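About Clenholm

Who we are
Our work
How we teach
Working with us

Who we are

Clenholm is a small company that teaches robot arms to do ordinary jobs. We are based at Torgate, in two units next door to each other. One has the workstations in it and the other has the desks, the kettle and most of the spare parts.

We started out repairing and reprogramming arms for packing firms. A lot of that work was changing one position by a few millimetres because a box supplier had changed the box. Customers kept asking whether they could just show the robot what they wanted. For some jobs they could, so we began to offer that, and after a while it was most of what we did.

There are 8 of us now. Four spend most of the week at the workstations as operators, and the rest look after software, hardware and customers. Everyone takes a turn at operating, including whoever is doing the invoices.

Our work

We record people doing a task through a robot, and we use those recordings to train the robot to do the task itself. Customers come to us with jobs that are hard to write down as a list of positions. Cloth is a good case. It never lands the same way twice, and a program that expects a corner in a particular spot will miss it. The same goes for bags, cables and anything soft or tangled.

Most of our current jobs fall under wiping and cleaning, folding, sorting mixed items into trays, and putting things back where they belong. We don't do welding or paint, and we don't build arms. If your job is the same movement every time with the same part in the same place, a normal program will be cheaper and we will tell you so.

How we teach

We use two methods and often both on the same job.

The first is teaching by hand. The arm is put into a mode where it can be pushed about freely, and the operator takes hold of it and moves it through the task. This is quick to learn and good for slow, careful movements. Its drawback is that the operator's own hands and sleeves get into the recordings, so we mostly use it for working out an approach and for tasks with only a few steps.

The second is remote control. The operator sits or stands away from the arm and moves a controller, and the arm follows. For this we use Norkier, our own control software, which records the joint positions, the gripper and the camera views together. It takes longer to get good at. New operators usually spend their first days picking things up and putting them down again before we keep any of their recordings.

A typical job needs 2,000 recordings before we are happy to train on it. Some need fewer. We change the starting position between recordings, and we keep the ones where the operator misses and has to go back, as long as they recover properly. A robot that has only been shown perfect attempts does badly when something slips.

Garba is our wiping project and the one visitors ask about most. It began as a test of how much pressure an operator can judge from a distance, with a cloth in the gripper and marks on a tabletop.
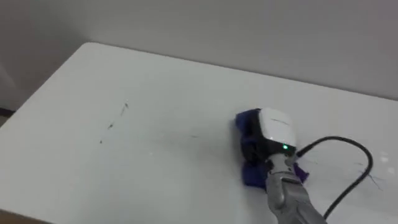

Pressure is still the difficult part. Too little and the cloth slides over the dirt, too much and it bunches up and stops moving. Operators learn to go by the shape of the cloth and by how far the arm lags behind the controller. We write those habits down in a shared handbook so that two people's recordings look alike - mixed styles in one set of recordings make for a hesitant robot.

Our operators

Operators are employed by us directly and paid by the hour, whatever number of recordings they make. Sessions at the controller are kept short with a break between them, as tired operators make jerky recordings. No background in engineering is needed. People have come to us from sewing, catering and bus driving.

Working with us

We start with a visit or a call, then ask you to send samples of whatever the robot will be handling. A trial takes 4 weeks. At the end of it you get the recordings, a trained model and a plain report of how often it managed the task and how it failed when it didn't. The recordings belong to you.

School and college groups can visit Torgate in January, when the workstations are quieter. Groups should be small enough to fit round one table, and everyone who wants a go on the controller can have one. Please use the contact form and tell us the age of the group.

Page last updated Jan 6, 2019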